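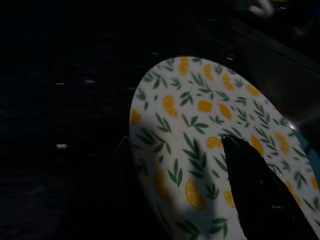

Shoppers at Grundside had been asking for a summer pattern all winter, and one of them wrote that plain white plates make every lunch look like a canteen lunch.

SKOLNESS, February 17, 2018 - Tableware maker Geto is adding a lemon print to its range of round plates. The print has lemon slices and green leaf sprigs on a white ground and runs across the whole plate.

The plates come in two sizes and are sold singly or in sets of three. Grundside will carry both sizes in its Skolness store, next to the plain white line - the plain line stays in the range. Matching bowls are planned for December.

Stores that want samples or a price list can write to the Geto sales office at McIver Street, Skolness.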